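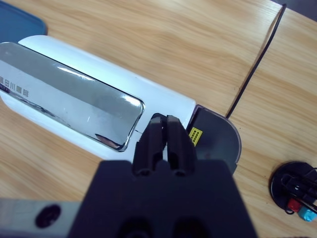 Reading time: 2 min

Does a capsule machine save anyone time? Report for Everyday Products, second-year project
Consuelo Ríos

Our group was asked to pick a product that claims to make life easier and check the claim. I picked a white capsule coffee machine because I didn't believe in it. I still mostly don't.

The usual pitch is that you drop in a capsule, press a button and get on with your morning. The pitch leaves out the rest of the table. Along with the machine you need the water tank, the drip tray, a glass that fits under the spout, and somewhere to keep the capsules. By the time it was set up with a rack and a tray, it took up most of the space I would use to eat breakfast.

I gave the looks a fair hearing. The big chrome panel is handsome and shows every reflection in the room, so I expect it shows fingerprints too. The small yellow label is the one part nobody styled, and my eye went there first. The lettering on the panel is in Chinese, and I had to work from a translated sheet that Salgado, the shop I bought capsules from, put together. It skipped cleaning entirely. 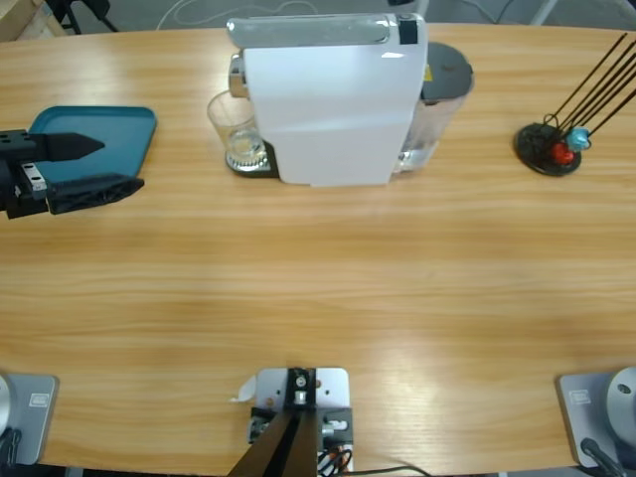

Storage was the part I had the strongest opinions about. A rack with thin rods looks good in a store, but it holds the capsules out in the open and takes a fair amount of room for what it carries. A drawer would do the same job. My classmates on the Nukevine kettle project disagreed and said people like seeing the colors. Maybe so. I would want to ask people who have owned one for a year.

For the survey I sent 600 forms through the Rallurham student list and got 285 back. Most people who owned a capsule machine said it was faster than what they had before. I don't put much weight on that. I never asked what they had before, and the form didn't mention rinsing or refilling the tank. Two people wrote in the margins that they had gone back to instant.

If I did this again I would time the whole job on a Tuesday morning, from filling the tank to putting the glass away, and compare it with a plain stovetop pot.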